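Umley Hand Gripper, Second Edition

April
By Tormod Bråten

The Umley is a gripper you hold yourself. It has two black arms, a pair of soft finger pads and a wide-view camera, and it exists so that a person can do a chore in their own home while a robot, at some later date and with any luck, learns to do the same chore. You supply the hand, the patience and the laundry.

We sell it to teams who have already found out what it costs to collect examples by steering a full arm from across the room. One of our first customers, Jarosław Tokarz at Estrella, spent most of a winter that way and came out of it with a very small number of folded towels and a very large number of opinions. The Umley goes in a backpack. It doesn't need a bolted-down table, and it will fit through a bedroom door.

What the camera records is what the policy gets. The view takes in both arms from the linkage up to the pads, so jaw opening can be read straight from the picture as well as from the encoder. It also takes in a good deal of the room, and we have stopped apologizing for that. Clothes in real houses do not get folded on gray felt. They get folded on bedspreads with a lot going on, and a model that has only met gray felt will have a hard first day.

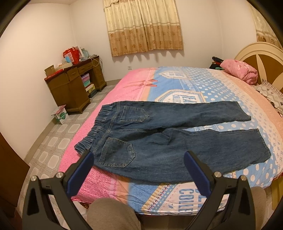

Jeans laid out back side up on a printed bed cover, seen from the gripper camera.

Denim is a fair test of the hardware. It is heavy, it holds a crease out of spite, and an elastic waistband will curl the moment you look away from it. The second edition pads have a rounded tip that slides under a hem more willingly than the square ones did. Radosław Malinowski, who designed the square ones, has taken this well.

A session goes like this. Lay the garment out, squeeze the trigger fully once to mark the start, do the fold at the speed you would do it for yourself, squeeze again to mark the end. If you drop a leg halfway through, pick it up and carry on. Recoveries are worth keeping, and the Tenberg software tags them separately so you can pretend later that they were planned. Please don't slow down to be helpful. We have 200 early episodes folded at the pace of a museum conservator, and the policy trained on them was very careful and finished almost nothing.

In the case you get the gripper, one spare pair of finger pads, a hex key for the pivot screws, a charging cable and a card with the calibration pattern. Do not lose the card. Hubert Rutkowska in support can send another, and he will be polite about it, up to a point.

Internal storage holds 700 short episodes before it needs emptying. The finger pads are rated for 2,000 grasps on rough fabric, fewer if you spend your days on zippers. Check the pivot screws when you change pads. A loose one shows up in the data as a wobble, and the model will learn the wobble with great devotion.

The Umley is assembled in Fituvthorpe and ships with the current Tenberg license. Firmware from the first edition will not load on this one, though you are welcome to watch it try. For orders of more than one unit, write to Zbigniew Ostrowski at the sales desk and tell him what you plan to fold.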